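Skukel Library Evening Talk
Speaker notes: Writing the Second Book in a Fantasy Series
Bernadette Corrigan
06/12/2021

Before I start

Thank Mairéad Mac Mathúna for the invitation and for moving the chairs. Say hello to the Monday writing group, who I'm told have taken over the back two rows. Water on the left side of the lectern this time, please, Bernadette, after what happened in September.

Ask for hands: who is writing a first book? Who has finished one? Who is stuck in the second? (Wait for it. The third group always puts their hands up slowly.)

Opening

I want to talk tonight about the second book, because it's the one I knew least about when I sat down to write it, and I've met so many lovely, capable writers since who got to the same spot and thought there was something wrong with them. My first, The Salt Warden, took me four years of early mornings. I had all the time in the world, and I could change the rules of the magic every other week if I felt like it. Nothing was in print. If I wanted the river at Arain to run north, it ran north.

Then somebody bought it (pause, smile, they usually laugh here) and the river was stuck where it was.

So the first thing a second book asks you to do is live in a house you built before you knew you'd be living there. My heroine, Isaut, could talk to the drowned. Wonderful for one book. In the second book she could solve pretty much any murder in the kingdom by walking down to the harbor and asking, and of course I'd set the whole sequel around a murder.

Read the short passage, page 11, from "The tide was late" to "and would not give his name." Slow down on the bell.

What I did about Isaut

I tried three things. I took her gift away in chapter one, and my editor, Liam Egan, wrote in the margin, very gently, that readers had paid to see her use it. He was right. Then I made the gift weaker, and that just made her seem tired. What worked in the end was leaving the gift alone and changing what it cost her. The dead would answer, but each of them wanted a favor first, and some of the favors were awful. Suddenly every question she asked was a scene.

I'd say that to anyone here who has given a character too much power, and I think most of us do, because it's such fun. Look at the price before you go looking at the power. You may find you can keep everything you love about it.

Story about Theerawat Sriwong here. He translated the first book and sent me a list of every promise I'd made in it, all the prophecies and half-mentioned cousins and locked doors. I had forgotten nearly all of them. There was a blacksmith on page 200 who says, "I'll tell you about your mother when you come back," and I had never sent her back! I could have kissed him. The blacksmith is now chapter six.

Keeping track

People always ask about this, so give it a few minutes. I keep a paper notebook for the world and a plain document for the people. In the notebook I have the map, the moons, what things cost at market, and which families aren't speaking. The document has everybody's eyes and ages and bad habits. I've tried cleverer systems and I spent more time feeding them than writing. If you're a person who loves a spreadsheet, then please love your spreadsheet, and come and show me afterward, I mean it.

The one rule I do stick to is that I write down only what has made it onto the page. If I've merely thought it, it stays soft. That has saved me from a good many corners. 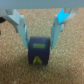
The middle of the middle

This is the longest part of the talk, so check the clock. If it's past the half hour, skip the bit about the ferry.

In a first book, the wonder does a lot of the work. Your reader has never seen the city of Maltell, with the stairs that rearrange themselves at dusk, and they'll forgive you a slow chapter just to walk around in it. They've been there now. They know about the stairs. So in the second book I found I had to bring in somebody who hadn't seen any of it, and let the reader enjoy being the one who knows. That was Cakex, the little imp in the pantry, who was meant to have two lines and ended up with his own subplot and, I'm told, a fan or two among the under-tens.

(Do the voice if the room is friendly. Don't do the voice if the microphone is buzzing.)

The ferry bit: I wrote 2108 words about a ferry crossing, and I adored every one, and no one on that ferry wanted anything. Once I gave the ferryman a reason to be afraid of Isaut, it came down to a page and a half and I stopped minding.

Questions

Leave twenty minutes. Bernadette Foley has the roving microphone, so wait for her to reach people, and repeat the question for the folks at the back.

Likely ones: how long the series will be (four books, and the last is outlined), whether Isaut ends up with the lighthouse keeper (don't answer), whether to query with a series or a single book (a single book that could grow, but say it's only my own experience).

Books are on the table by the door. Signing until nine, and remember to ask people how they spell their names.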